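October 9, 2023

Cup test, white table. Rami Boutros wants to drop the Cedberg tumblers and go over to these plain plastic ones for the pouring work. His case is that the taper helps the grip and the colors stop people mixing up their samples. I don't buy the second part. We had color codes in May and people still mixed them up.

Setup is three cups in a loose row toward the back: light blue, pink, lime green. Water from a plastic bottle.
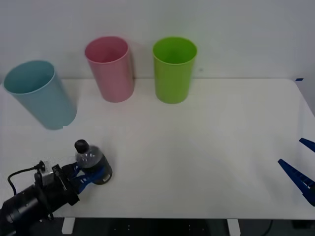

Target is 100 ml per cup. Rami's sheet says the cups hold 395 ml to the brim, a number he got from the Ploltov listing and did not measure. Ibrahim Idahosa is going to fill one to the top and weigh it before I copy that figure anywhere.

My other complaint is the base. These are wider at the mouth than at the bottom, so I expect them to tip sooner than the old ones when they're empty. Rami says 20 ml of water is enough to settle them. Maybe. He said the same of the Siqueira beakers, and there's still a stain on page 748 of the old log.

Spacing needs to be fixed too. "Loose row" means something different to everyone who sets the table. Mark the spots before the next round. 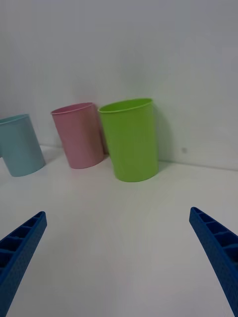
Blue, pink, green, left to right. Green stands in front of part of the pink.

Not signing off on the order yet. Ask Ninus for a price on a wider base.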